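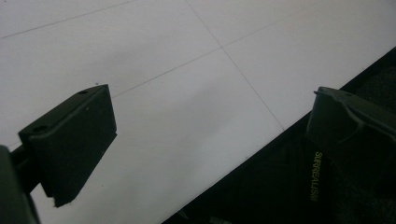 Film and Pudding Night: the custard Western

Our last screening drew 52 people, a record for Ovimcombe, if you include the two who thought it was the parish meeting and stayed for the crumble. The film was Riko, in which a man rides slowly across a desert to apologise to his brother and then, for reasons I may have missed while fetching spoons, doesn't. It is long. Khoa Sầm called it the best thing we've shown all winter. Khoa also had three helpings, so weigh that as you see fit.

The crumble was rhubarb, tinned, and no worse for it. Double the topping, leave the oats out, and put it in hot enough to frighten you. The recipe is on the back of the programme, under the bit about parking.

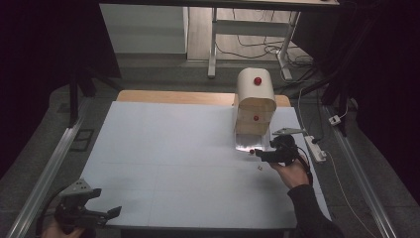

Do I have to bring a pudding to get in?

Bring one if you like baking, and four pounds if you don't. Shop-bought is fine, though you may be asked which shop.

We took £561 over the winter, which covers the licence and leaves a little towards a second oven shelf. The first one is still bowed from the Christmas trifle bowl – I name no names.
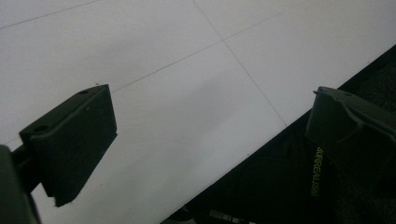

Coming in April: Maltero

A musical about a biscuit heir who loses everything except his hat. There is tap dancing on a ferry. Pudding will be chocolate and orange sponge with thin custard (thick by request, see me beforehand). Doors at seven, up to 55 seats, cushions advised for the back row.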